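Home
About us
Programs
Enrolment
Fees
News
Contact

About Trunton River School

Trunton River School is an independent primary school for children from Prep to Year 6. We are on the eastern side of the river at Trunton, on land that was a dairy farm until the owners sold up and the paddocks were divided. The old milking shed is now our art room. The rest of the buildings were put up in stages as enrolments grew and money allowed, so no two of them quite match.

The school was started by a group of families who wanted a small school within a reasonable drive of home. Lessons began in the hall at Nisness with one composite class and borrowed furniture. The move to Trunton came after 3 years, when the first two classrooms were ready. The hall at Nisness is still used for our end-of-year concert, partly out of habit and partly because our own multipurpose room will not hold everybody.

How we are organised

Children are taught in composite classes: Prep and Year 1, Years 2 and 3, Year 4, and Years 5 and 6. Year 4 stands on its own at present because of its size. This arrangement is looked at each year once enrolments are known, and families are told in writing before the summer holidays if it is going to change.

There are 17 staff, counting those who work part time. Each class has its own teacher, and the two junior classes have an aide every morning. Music, Indonesian and physical education are taught by specialist teachers who come in on set days. The library is staffed four mornings a week and is open to parents before school.

We follow the Australian Curriculum. Reading, writing and mathematics are taught in the morning, when children are freshest, and are not interrupted for assemblies or announcements. Science, history, geography and the arts fill most of the afternoon. Reports go home twice a year. Parents may ask for a meeting with the class teacher at any time and do not need to wait for report season.

Homework is light. Junior classes bring home a reader. Older children have reading and a short set of mathematics, and in Years 5 and 6 a project each term. We do not set homework over the holidays.

The grounds

The school has two ovals, the larger of which floods in a wet winter and is roped off until it drains. There is a kitchen garden behind the art room, looked after by the Year 4 class, and a row of fruit trees along the northern fence that predates the school. Figs and quinces go to the canteen in autumn. Children need a broad-brimmed hat in Terms 1 and 4, and gumboots are worth having at school all year.

The creek boundary is fenced and out of bounds except during lessons. Our creek study runs through the upper years, with classes recording water level, plants and insects at the same points each season. The records now go back a fair way, and older children are expected to look up earlier results and compare them with their own.

Getting here

Most of our families live outside the town. The school runs two buses, one through Nisness and the farms to the south, the other out along Quispe Road. Both are driven by staff of the school. Seats are allocated at the start of the year, with priority given to families who live furthest away – a seat cannot be held for occasional use. 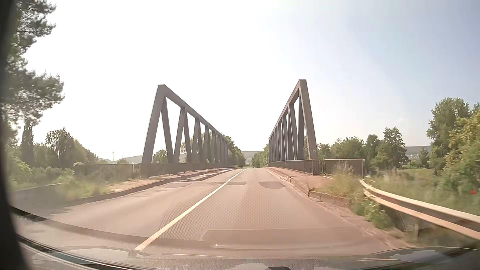
Trunton, March 29, 2022

The bus timetable for Term 2 has been settled and copies are at the office. The Quispe Road bus will leave its first stop 6 minutes earlier than in Term 1. The Nisness bus is unchanged. Families who have moved house over the break should let the office know before term begins so the stops can be put in the right order.

Parents who drive should use the Quispe Road gate. The lower gate is for buses and deliveries only between 8.15 and 9.00 in the morning, and again from 3.00 in the afternoon. Parking is on gravel and there is room to turn. Please do not stop on the verge opposite the gate – the shoulder is soft and drops away more sharply than it looks.

Children may ride bikes to school from Year 4 with a signed form. Helmets are required and bikes are walked once inside the gate. There is a rack beside the library.

Governance and fees

Trunton River School is a not-for-profit company limited by guarantee. It is run by a board of parents and members elected from the district, who serve two-year terms and may stand again. The board sets the budget and appoints the principal. It does not deal with classroom matters, which should be taken first to the teacher and then to the principal.

Our income comes from fees and government grants, with a smaller share from fundraising. The building fund is kept separate from the running of the school. The enrolment bond is $900 for each family, paid once and refunded when the youngest child leaves, provided a term's notice has been given. Current tuition fees are on the Fees page. Families in difficulty should speak to the principal early, as payment can usually be spread over the year.

The largest project at present is the Prilter Room, a new science and cooking space beside the senior classrooms. The slab was poured in February. The room will have benches at two heights, a proper range and a covered area outside for messy work. Until it is finished, cooking will continue in the canteen on the days it is not serving lunch.

Visiting and enrolling

We take enrolments throughout the year where there is a place. Prep places fill first, and families with a child already at the school are offered places before others. After that we go by date of application. There is no entrance test.

Tours are held in school hours so that visitors can see classes at work. They take the better part of an hour and finish in the library, where enrolment forms are available. Younger brothers and sisters are welcome. Please ring the office to arrange a time, and wear shoes that can cope with the lower oval.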